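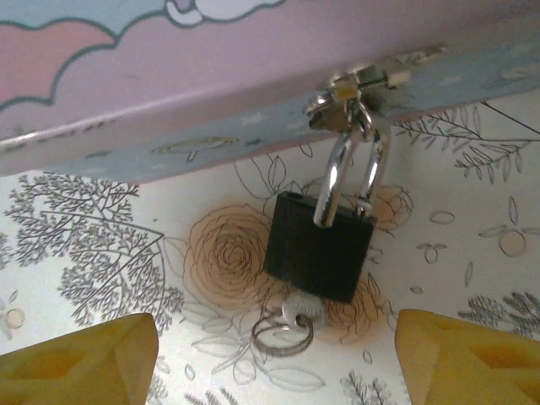
Unit 4. Lockable Containers and the Limits of Small Padlocks

A lock resists opening only as well as the weakest part of the path between the shackle and the contents. That path runs through the shackle, the staple, the hinged plate, the fixings, and the wall of the container. Students tend to grade security by the padlock alone, which is the part most often replaced and most often advertised. Take a pastel box with clouds on the lid, a silver-toned hasp, and a black padlock hanging from it. The padlock can be rated. The box cannot be rated until the fixings and the wall material are known, and neither can be judged from the outside with the lid closed.

4.1 Terms

Hasp: a hinged plate with a slot, closing over a staple.
Staple: the fixed loop that passes through the slot and receives the shackle.
Shackle: the curved bar of the padlock. The end that stays captive in the body is the heel; the end that comes free is the toe.
Fixings: screws, rivets, or bent tabs holding the hardware to the container.
Backing plate: a flat piece on the inside of the wall that spreads the pull over a larger area.

4.2 Load on the fixings

When a lid is pried upward, the force passes through the hasp and tries to pull the fixings straight out of the wall. Screws in thin board have little thread engaged and fail first. Rivets hold better if the wall is sound, but the heads can pull through soft material. A backing plate changes the failure mode: the wall has to tear over the area of the plate before the hardware comes away.

Worked case. A hasp is held by 2 screws. A pull of 400 N is applied at the staple, in line with the screws and midway between them. Each screw carries 200 N. If the pull is moved toward one screw, the loads are no longer equal. With the pull one quarter of the way along the line between them, the nearer screw carries 300 N and the farther screw 100 N. If each screw is good for 200 N in that wall, the first arrangement is at its limit and the second has already failed. Once the nearer screw lets go, the other takes the full load.

Note that this treats the plate as stiff. A thin plate bends, and prying then adds to the pull on the nearer screw. The Brelitz method, covered in Unit 6, includes a correction.

4.3 Hinge side

The side opposite the lock gets less attention and often has weaker hardware. Exposed hinge pins can be driven out. Cloth or paper hinges can be cut. In the Zosano exercise from Unit 3, most groups upgraded the padlock and left the hinge unchanged, which left the resistance of the container where it was.

4.4 What the lock is for

Three purposes should be kept apart when writing a specification.

Delay. The container holds out for a stated time against stated tools. Requires figures for every part of the path.

Evidence. The container shows that it has been opened. A weak wall is acceptable if damage to it cannot be hidden.

Privacy. The container signals that it is closed to others. Most keepsake and diary boxes belong in this group, and strength figures are of little use for them.

4.5 Exercise

Choose a small locked container. Sketch the full path from shackle to wall and mark the part you expect to fail first. State which purpose in 4.4 applies. Repeat the calculation in 4.2 with a pull of 20 N, placing it at two different positions between the fixings. Limit the written part to one page.

Reading: Mohammadi notes, sections on thin-wall fixings. The Wandonport handout on hinges is optional. Corrections to this unit go to Vesela Dimitriou.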